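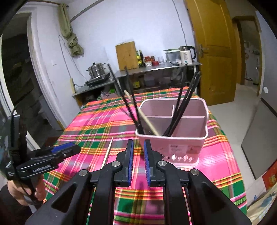 Nistarley Project: Gallery

Home | Project notes | Gallery | Fault reports | Contact

The chopstick sessions and the left-hand fault

This page covers the kitchen work at Kotcombe in February, when we recorded a person doing small table jobs with a pair of hand-held grippers. The recordings are used to train a two-arm robot. We planned 200 recordings of the chopstick task and got 200, but 155 of them had a timing fault on the left-hand side and can't be used for two-handed work. There was also a safety problem with a cable. Both are written up here, with the entries in the order the work was done.

Notes are by Sinéad Corrigan, with the bench tests by Eoin Brennan. The full fault report is under Fault reports. This page leaves out the tables.

1. The task

Chopsticks and a pink plastic utensil holder on a plaid tablecloth. One gripper picks up a chopstick, the other steadies the holder or takes a hand-over, and the chopstick goes in. Then the next one.

It is a dull job and we chose it for that. Chopsticks are thin, they roll, and they sit almost flat on the cloth, so a small error in position or timing shows up right away when the arm tries to copy it.

2. The grippers

Two black hand-held grippers, one for each hand, with ridged blue pads. The operator closes the jaws by hand and the recording keeps the position of the gripper and how far the jaws are open. Both streams go to the same recorder, which runs our own logging program, Pilloretti.

I want to be clear that the grippers themselves were not at fault. Everything below is down to our wiring, our software and how we set up the room.

3. Starting position

Both grippers are held over the table for a moment at the start of each recording, then the operator closes and opens both jaws together one time. We call this the clap. It gives both streams a mark at the same moment, so they can be lined up later if they have drifted.

The clap was in the written procedure from the first session. Checking it afterward was also in the procedure, as a line at the bottom of the second page, and we weren't doing it.

4. Black and pale chopsticks

We used both colors. The black ones show up well against the lighter parts of the cloth and badly against the dark green squares. The pale wooden ones are the other way around. The mix was deliberate and caused no trouble.

5. Hand-over

The part of the task that depends most on timing. The right jaws hold the chopstick until the left jaws have closed on it, then the right jaws let go. If the two streams are out of step, the recording says that one hand let go before the other had hold.

This is how we found the fault. Eoin ran a first training pass on the robot and it dropped the chopstick at the hand-over every time. It did single-handed picks without much trouble. He changed the gripping force, then the pads, then the height of the table, and it still dropped them. Those two days were wasted because he had no reason to suspect the recordings.

6. Playback, Tuesday

Eoin put the two streams side by side and went to the clap. The right jaws closed. The left jaws closed 400 milliseconds later. He tried another recording and found the same gap. He tried one from the first morning and there was no gap.

We then checked all 200. The first 45 were fine. Every one after that was late on the left, and always by the same amount.

7. The extension cable

After the first morning we moved the recorder farther from the table to give the operator more floor space. The left-hand cable no longer reached, so I added an extension from a Sheehan reel we had in the stores. That was the only change made between recording 45 and recording 46, and I wrote it in the log as "moved recorder" without mentioning the cable. It should have had its own line.

8. What the extension did

The extension had a poor joint at one end. When the cable moved, the connection dropped for an instant and came back. Pilloretti handled this by holding the left-hand data in a buffer and releasing it once it was sure of the connection. The buffer was set to 400 milliseconds. Once it had switched on, it stayed on until the program was restarted, and starting a new recording did not count as a restart.

So a very short dropout at the start of a session made the whole session late. In all 4 of the affected sessions the dropout came before the first recording, probably while the operator was picking the gripper up.

Pilloretti did report this. It wrote one line in a text file that we only open when something looks wrong. The screen stayed green.

9. Bench test

Eoin clamped the extension and flexed it by hand near the joint. He got a dropout on most tries. With the extension out and the original cable plugged straight in, he flexed it for an hour on and off and got none. He then put the extension on the right-hand side, and the delay moved to the right-hand side. That settled it.

The extension has been cut in half and thrown out.

10. Cables and the counter

This is the safety part. The table stands close to a counter with a cooker and an electric kettle on it. The kitchen is in normal use and we had left it as it was, which was the point of recording there. But the cable has to go somewhere, and with the longer cable there was slack behind the operator's hand. In one session a loop of it went over the counter on a long reach and caught the kettle handle. The kettle slid a few inches and stayed upright. The operator felt the tug and stopped.

The kettle had water in it. It had been boiled for tea at the break and I don't know how hot it still was. No one was hurt. It was logged as a near miss the same afternoon, and we did one more session before changing anything, which was wrong. Recording should have stopped there.

11. Changes to the room

What we do now at Kotcombe and at any other kitchen:

The kettle is emptied before recording starts and stays empty until the grippers are put down.

The cooker is off and cold. If a recording needs heat, it has its own sheet and a second person in the room.

Cables run down the operator's sleeve side and off the near edge of the table, away from the counter. No slack behind the hand.

The recorder goes where the cable reaches. If it won't reach, we move the table.

Either person can call a stop, and the recording is thrown away without discussion.

12. Changes to Pilloretti

The buffer no longer stays on between recordings. If either hand drops out, even once, the screen turns red and the recording is marked as bad. The program also finds the clap by itself and compares the two sides before it lets the operator start the next one. This adds a short wait. Operators have complained about it and we are keeping it.

Eoin also took out the plain green light. The screen now shows the gap between the two hands as a number, so there is something to read.

13. What was saved

The obvious question is why we don't just shift the left-hand data back by 400 milliseconds. We tried. The delay is constant for most of each recording, but when the joint dropped out again partway through, some left-hand samples were lost and the program filled the space by repeating the last good one. On a slow move you can't tell. In the middle of a hand-over you can, and that is the part we need.

The right-hand data from the 155 is good and has gone into the single-handed set. The left-hand data is being kept but not used. Please don't pull it from the shared drive for two-handed work, even shifted. The folder has a note in it that says the same.

14. Repeat sessions

Being recorded again with the same task and the same kind of table setup, on the original cables. The early batches have passed the clap check. When there are enough of them Eoin will run the hand-over on the robot again and the result will go up on the Fault reports page, whichever way it goes.

Questions we have been asked

Was the robot ever at risk of hurting someone? Not from this. The arm ran at low speed behind its guard for all of the tests and the only thing it dropped was a chopstick. The kettle was the real hazard, and that was in the recording room, with no robot present.

Could the fault be in older Nistarley recordings? The buffer has been in Pilloretti since before this project, so we checked. The older sets used the original cables on both sides and the text files show no dropouts. We looked at the claps as well and they line up.

Can other groups use these notes? Yes. Keep the names of the two of us on them and send us a line if you find something we got wrong.

Next gallery: Drawer and cupboard sessions
Back to Project notes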